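# Pultirar Interiors: furnished house scenes for indoor robot simulation

Product sheet, revision 9. Maintained by Birutė Hunt. Last changed 14 December 2024.

## Summary

Pultirar Interiors is a set of furnished domestic rooms for use in a physics simulator. It is sold to teams who train or test household robots and who need rooms with doors, furniture and loose objects already placed. The set holds 19 houses. Each house has between two and nine rooms, joined by doorways.

The product is the scene content and the loader. No simulator, robot model or control software is supplied. A licence for one of the supported simulators must be held separately.

## What is supplied

| Item | Notes |
|---|---|
| House files | One folder per house, with a shared asset folder |
| Collision meshes | Convex parts, separate from the visual meshes |
| Object list | Name, class, mass, friction and start pose for each loose object |
| Door table | Hinge axis, travel limits, damping, handle position |
| Loader | Python package, source included |
| Camera presets | 12 per house, editable as plain text |

Textures are supplied in one resolution only. Higher resolution textures were dropped at revision 7, as they slowed loading and made no difference in our own tests.

## Doors

Interior doors are hinged bodies with a knob or lever that can be gripped. The opening angle at load is set per door in the door table. If the field is left blank the door loads shut.

Door frames are fixed and take part in collision. Frame colour can be changed without touching the geometry. Users who train on images should vary it, along with wall and floor finish. The supplied script does this from a seed, and the same seed always gives the same result.

Hinge damping is a single value over the full travel. It does not model a latch, a closer or a door that sticks. Customers who need latch behaviour should ask about the Nikex hardware add-on, priced separately.

## Furniture and loose objects

Large furniture is static by default. Chairs may be set to free, in which case the mass in the object list is used. Setting every chair in a house to free will raise the step time, and it is better to free only those in the room being worked in.

Loose objects are placed on the floor as well as on furniture. Floor placement is on purpose: clearing and tidying tasks need it, and a mobile base should be tested against low, thin items that a forward range sensor can miss. To load a house with a clear floor, set `floor_items` to `false`.

An object may rest partly over the edge of its support. The placement script checks that each object is stable for two seconds of simulated time before it writes the pose. Round objects are given a small rolling resistance so that they stay put.

## Lighting

One ambient source and one directional source per room. Shadows are on by default. Pale floors and white tops can wash out at the default exposure. Reduce the directional source first, then the ambient source. Changing exposure in the camera preset also works but will affect depth noise if the noise model is tied to image brightness.

## Known limits

- Drawers and cabinet doors do not open in houses 1 to 12.
- Cloth and soft objects are rigid bodies.
- Windows and wall pictures are flat textures. They have no depth behind them.
- A camera placed within the thickness of a wall will see through it. The presets are checked for this; user cameras are not.
- Stoves and other appliances have no working parts.

## Requirements

A 64-bit Linux system and Python 3.9 or later. The loader runs without a display. Windows is not supported, though Oldřich Kolář keeps an unsupported build script in the `extras` folder.

## Licence and delivery

Licences are per site and do not expire. Updates are included for 12 months and may be renewed. Rendered images may be published. The meshes may not be passed on, in whole or in part, including as part of a trained scene generator.

Delivery is by download. Customers at sites with no outside connection may ask for a drive, sent from the Floltonville office. Orders and quotations go to Libor Koubek; faults in the files go to Ctibor Skála with the house number and the seed.

The next revision is planned for January and will add opening drawers to house 9.

## Sample renders
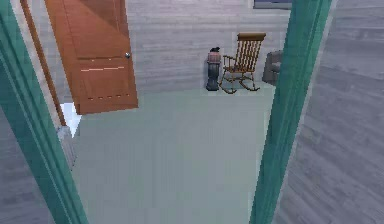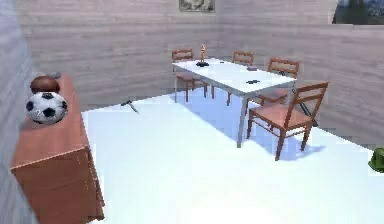 *Two interiors from one house: room with stove and rocking chair, seen through the doorway (first); dining room (second).*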